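Safety practice project, progress report to the Doucet fund
3 September 2026

Hi Meifang,

Time for another update, and I'm happy to say it's a fuller one than the June report (that one was mostly me waiting for quotes!). Quick reminder of the goal: one short set of house rules for everybody who runs the bin picking cells at Ranholm, written so that a new person can read it over coffee and then really use it.

Where the rules stand

Draft two is out. Guilan cut my 40 rules down to 30, and I only fought her on a couple of them. The big change is that every rule now says who does it and when. "Keep the cell tidy" is gone, and I don't miss it. Vivek went through the draft line by line against our risk assessment and found two spots where we'd asked for less than the assessment does, so those are fixed.

The rules for the picking cell

These get tried out first, as the bin work is what people do most. The ones we've settled on:

1. Pendant stays where the operator can reach it without leaning over the bin. Vivek wants a proper hook for it, and I've asked for a price.

2. Hands out of the bin whenever the drives are on. If a block jams against a wall, you stop the arm first, every time, even for a tiny nudge.

3. Clamps on the bin and tape on the table get checked before the first pick of the day. If the bin has moved off its marks, don't shove it back by eye, go get whoever set it up.
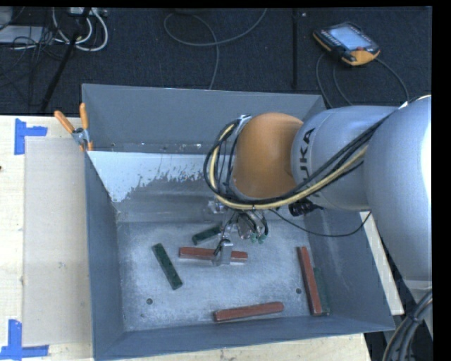
4. Cables on the arm get a look at slow speed after any change to the program. Floor cables are still an open item, and Janaína and I don't agree yet on covers versus rerouting.

Money and what's next

We've spent 700 of the training budget, all of it on Giorgia's two workshop days, and they were great! Next up is the sign-off sheet, then the Astik cell, where I expect more arguing about speed limits. Could you let me know if the fund can cover a third workshop day? I'd need to book it soon.

Janaína has the full draft if you'd like a copy.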